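# Kevwood's repair evening comes back in October with twice the floor space

If you've got a toaster that only browns one side, a coat with a dead zipper or a radio that hums louder than it talks, hang on to it a little longer. The Kevwood repair evening is coming back in October, and this time it has the whole ground floor of the old seed warehouse on Illgate to spread out in!

The first one, in spring, was squeezed into the front room of the same building. People stood in line on the stairs with lamps under their arms. By the time the doors closed the organizers had logged 575 items, from a cuckoo clock to a pair of snow boots, and had turned a fair number of people away with a promise that there would be another.

"I thought we'd get a few dozen folks and a lot of coffee left over," said Siv Söderlund, who started the evening with her neighbor Abundio Hinojosa. "We ran out of coffee before we ran out of anything else. Then we ran out of fuses."

Söderlund spent most of her working life fixing sewing machines, and she still lights up when somebody brings in an old one. At the spring event she had a line of her own, mostly people with machines that had come down from a grandmother and hadn't been threaded in years. A lot of them, she said, needed little more than a cleaning, some oil and a new belt. One needed a mouse nest taken out of it (she kept the nest, which was lined with very nice blue thread).

Hinojosa looks after the electrical side. He grew up over his uncle's television shop and says he learned to solder before he learned to ride a bike. His rule for the evening is that the owner sits down with the fixer and stays there. You don't drop off your blender and go to dinner. You hold the flashlight, you pass the screws, and if your hands are steady you may end up doing a good part of the job yourself.

"That's the bit I love," he said. "A kid came in with a desk fan and her dad. The dad went to look at the bikes. She did the fan."

## What's new this time

The big change is room. The ground floor had been used for storage since the seed business closed, and over the summer it was cleared, swept and fitted with proper lighting. There will be 11 repair stations, set far enough apart that you can hear the person across the table from you. In spring you could mostly hear the bike corner, where Holger Haugen was hitting a stuck seat post with a mallet.

Haugen is back, and so is the mallet. He'll be joined by a second bike mechanic, Torunn Sæther, who is coming over on the ferry from Mandosholm with a trailer of used parts: wheels, brake levers, pedals, and a box of bells she has been collecting for years. Bells are free to anyone under twelve who can show her a bike to put one on.

Sæther ran a similar get-together on the island last winter in the school gym. It was smaller, but she came away with some firm ideas about how to do it. The main one is that every item gets a ticket with a plain note on it saying what's wrong, in the owner's own words. "Makes a noise like a goose" is fine. "Broken" is not. She says a good note can save a lot of poking around, and she has asked Söderlund and Hinojosa to hand out pencils at the door.

There will also be a table for wooden things for the first time. Wobbly chairs were the most common item turned away in spring, when there just wasn't space to clamp anything and leave it to dry. Now there is. Montri Limsakul, who restores furniture in a shed behind his house on the Bråten side of town, will be gluing joints from the moment the doors open. Anything glued that night has to stay put until morning, so chair owners should plan on a second trip. He'd like people to bring one chair each, please, even if the whole set is loose.

Limsakul is also looking for old hide glue pots, if anyone has one sitting in a basement. He has two and wants a third, and he was pretty cheerful about admitting there's no good reason for it.

## How it works

Doors open at 5 p.m. on a Saturday, with the date going up on the board outside the library as soon as the building inspection is signed. You take a ticket, write your note and wait to be called. Each person can bring up to three items, though the second and third go to the back of the line so that everyone gets a turn. Last tickets are handed out at 8 p.m., and the fixers will work through whatever is still waiting.

It's free. There's a jar for parts and another for coffee, and in spring the two together covered the fuses, the thread, a lot of patches and nearly all of the heating bill. Söderlund would like to get the heating bill all the way covered this time, and she's baking to make it happen. Cardamom buns, for those who were there in spring and have been asking. 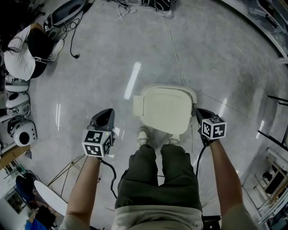
A few things can't be taken. Microwaves are out, and so is anything that runs on gas. Large appliances are out too, after a man carried a dishwasher up the front steps last time and then had to carry it down again. Phones and laptops are a maybe. Hinojosa can swap some batteries and clean out some charging ports, but he won't promise, and he asks that you back up your photos first.

Clothes are very welcome. The mending table had only two chairs in spring and was busy all night; it gets a long bench this time and a box of donated zippers in every length. If you have a particular color of thread in mind, bring it along. Wool socks should be washed before they arrive. (Söderlund asked for that line to go in, and asked twice.)

## Lessons from the spring list

One nice thing about all those tickets is that they make quite a portrait of what goes wrong in Kevwood houses. Lamps led the list by a mile, and most of them had trouble at the switch or the plug. Zippers came next, then bike brakes. There were more music boxes than anyone would have guessed, including a carousel that plays a waltz and used to skip the last bar. It plays the whole thing now, and its owner stood in the middle of the room and let it run for everybody.

Of course, some things went home as broken as they came. Hinojosa keeps a short list of those as well, and he has been chewing on a few of them all summer. He wants the owner of a green shortwave radio with a cracked dial to know that he has found the right capacitor and would very much like another try.

Haugen, for his part, is hoping for more adults at the bike corner. Kids came in bunches, but he suspects there are a lot of garages in town with a perfectly decent ten-speed hanging on the wall and two flat tires keeping it there. He'll show anyone how to patch a tube. It takes a few minutes, he says, and after you've done it once you'll never pay for it again.

The organizers could still use a hand with carrying tables and sorting the parts bins on the afternoon before the doors open. No repair skills needed, just closed shoes and a little patience with very small screws. There's a sign-up sheet at the library desk, next to the seed catalogs, and another one taped inside the door at Illgate. Fixers with a specialty that isn't covered yet should sign up too. Söderlund says she'd be thrilled to find somebody who knows accordions, as three of them came in last time and all three went home wheezing.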